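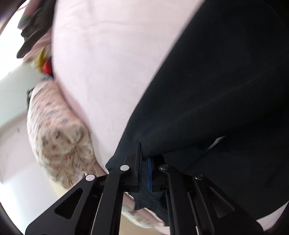

Section 6. Running the hand gripper at an open day

This section assumes you have read Section 5 (Charging, and finding the lead) and that the tool works on your own bench. It will behave differently with visitors watching, mostly on account of how they hold it. The steps below come from the two Louro open days, one of which went well.

6.1 Before the doors open

1. Choose a table visitors can reach from three sides. The fourth side is for you, the laptop and your tea, in that order of distance from the edge.

2. Tip the clothes out in a heap. Do not fold them. Callum Sowerby ironed the lot for our first open day and visitors were too polite to touch anything.

3. Mix the heap. You want dark plain cloth lying over pale cloth, and some small prints in among it. Black cloth on pale pink is a good hard test: the jaws close on the black easily enough, but judging how many layers you have picked up is another matter, and people like to guess.

4. Remove anything with a drawstring. See 6.4.

5. Wipe the lens with the grey cloth from the case. The grey cloth is not part of the heap. Mark it if you have to.

6. Start a new session on the laptop and name it after the venue. "Test", "test2" and "newtest" are already taken, several times over.

Note: The tool needs 30 seconds lying still after it is switched on. Visitors will pick it up during these 30 seconds. Switch it on before they arrive.

6.2 Giving the talk

Keep it short. The version that Clementina Pacheco wrote for Tumden runs as follows, and you are welcome to it:

"You are going to move some clothes from the heap to the basket. The tool records how you do it. Later on, a robot arm with the same jaws will try to copy you, so please do it the way you would at home."

The last part is a mistake if you have teenagers in the group. Leave it out for schools.

You will be asked whether the robot can iron. It cannot. You will be asked when it will be able to. Smile and move to step 1.

6.3 Letting a visitor try

1. Hand the tool over grip first, jaws pointing at the table.

2. Ask the visitor to squeeze once with nothing between the jaws. This settles the nerves and shows you whether they are a gentle squeezer or the other sort.

3. Press Record. Wait for the beep. If the hall is noisy, watch for the green bar on the laptop.

4. Ask for one garment at a time. The visitor should come down on a loose part of the cloth, close the jaws, and lift slowly until the folds fan out from the grip.

5. If a second garment comes up with the first, let it. Do not reach in and help. We have 43 recordings from Sultau in which the cloth is being handled by Wiroj Thongdee's left hand, and the robot has no left hand.

6. Lower the garment into the basket and open the jaws fully before moving away. Half-open jaws carry cuffs off with them.

7. Press Stop. Thank the visitor. Take the tool back before you start thanking them, if they are under ten.

Caution: Keep fingers clear of the side arms. The cutouts in them are just the right size to be interesting. The pinch is mild, but the yelp puts off the queue.

Caution: Do not let visitors grip one another's sleeves. Scarves also count.

6.4 Common troubles

Jaws will not close fully. Look for cloth bunched between the bars below the jaws. Open the tool, pull the cloth straight out, and try again. Do not cut it. It was probably somebody's shirt.

Jaws close but the cloth slips. Check the strip on the inner face of the jaw. If it has gone shiny, fit a new one (Section 9).

Picture on the laptop is smeared. The visitor is waving the tool about. Ask them to slow down. If it is smeared while the tool is resting on the table, clean the lens again.

Drawstring wound round a pivot. Switch off. Fetch Renji Tsuji, or a crochet hook.

Laptop reports disk full. A full day at Beltach made 920 clips. Clear the disk the night before, and copy first.

6.5 Packing up

1. Stop the session and wait until the counter stops moving.

2. Switch the tool off, close the jaws by hand and put it in the case with the lens facing the foam.

3. Look through the heap for coats. Visitors put them down on the nearest pile of clothes, and Amândio Patrício once recorded a whole afternoon with a good wool jacket whose owner was at the help desk reporting it stolen.

4. Sign the tool back in at the store. The form still asks for a fax number. Leave it blank.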